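5.2 Cloth caught behind the fingers

The most frequent fault in the Peston trials was not a missed grasp. In 18 of the 348 runs the gripper closed on the cloth correctly, but a fold of it went up between the finger and the housing. The force reading stayed inside the normal range, so the controller reported a good grasp and continued to the next motion. In five of these runs the operator had to press the stop button, and the cloth was pulled out by hand with the motors off.

We first suspected the finger pads, and we changed them in November. The fault came back with the new pads. The logs then showed that it happens mostly with thin cloth, when the wrist is tilted and the fabric hangs close to the camera side. The wrist view is useful for this reason — cloth lying near the housing covers a large part of it, as in Figure 4, while the table and the basket remain visible on the other side.
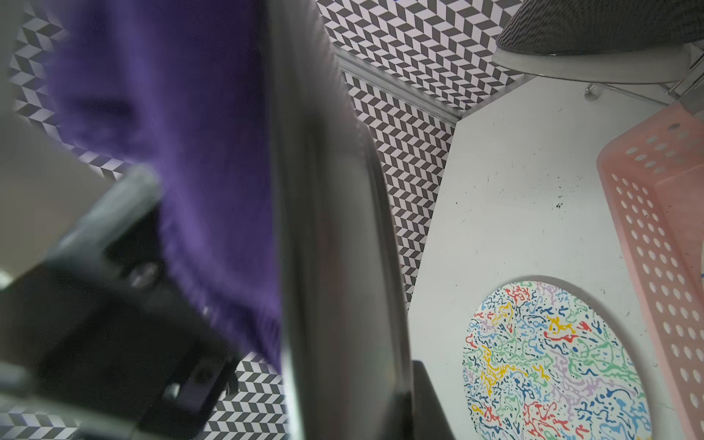
Figure 4. Wrist camera view with purple cloth against the gripper body, left. Right: the table with the round mat and the pink basket.

5.3 Changes to the stop rule

The Buvska controller now compares the covered area in the wrist view before and after closing. If it grows too much, the arm halts and the fingers do not open until the operator confirms. The threshold was set by hand and we did not test it on other grippers.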